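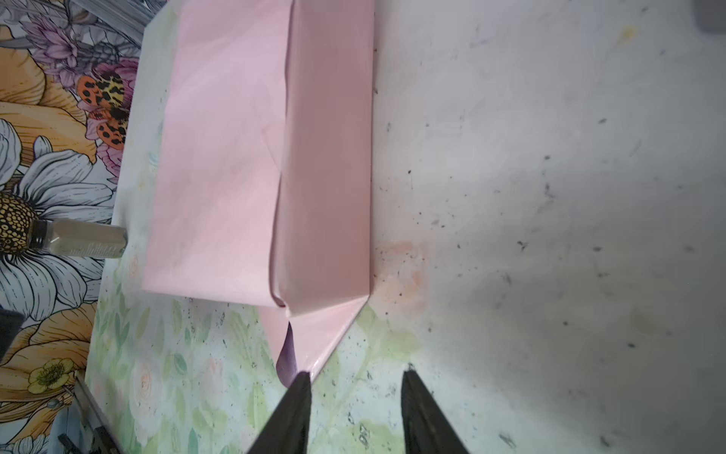

Karim Bitar asked, after reading the first draft, why a shopping list app needs conflict handling at all, when the last person to save could simply win. The draft did not answer this well. The last-save rule was in fact our starting point, and it lost entries whenever both phones had been offline at the same time. The section on merging has been rewritten with his question in mind.

Background

Luteck is a shared list app for Android. Two people hold the same list, and either can add, rename or check off an entry without a connection. Changes are exchanged when the phones are next on the same network. There is no account and no server. The app was written in Kotlin, with the list stored in a local SQLite database.

Storage and merging

Each change is stored as a separate record with a device ID and a counter. The visible list is built from these records and is never edited directly. Clock time is not used to order changes, as one of the test phones kept drifting by several minutes after a restart.

When both phones have renamed the same entry, the app keeps both names and marks the row in yellow until a user picks one. Check marks are handled differently: a checked entry stays checked unless it is unchecked on a phone that has already received the check. Deleted entries are kept as hidden records. We did not write a cleanup routine, so the database only grows.

The exchange itself uses Karakaya, a small library written by an earlier project group. It finds the other phone by local broadcast and opens a direct connection. Its retry timer was too short for the campus network and had to be changed from a fixed value to a setting.
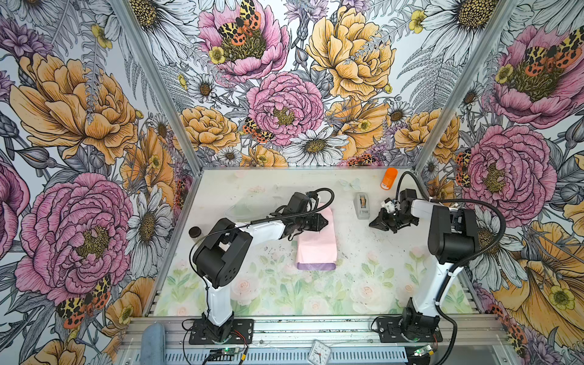

Figure 2. Two robot arms side by side on a rose-printed tabletop.

Testing

Tests were run in the Catano building in May. Each run used a script that made conflicting edits on both phones in airplane mode and then reconnected them. Of the 37 runs, all but two ended with identical lists. Both failures came from the same cause - the app was closed by the system during the exchange, and the counter was saved before the record was. Writing both in one transaction fixed the fault in later manual checks, but the full script was not repeated.

Import from Vendby, the list format used in the previous course, works for plain entries. Quantities are read as part of the name, so "milk, 2" becomes a single string.

Remaining work

The cleanup routine comes first. The yellow marking also needs a text label, as it is hard to see in dark mode. Support for a third phone has been designed but not built - the record format allows it, the pairing screen does not.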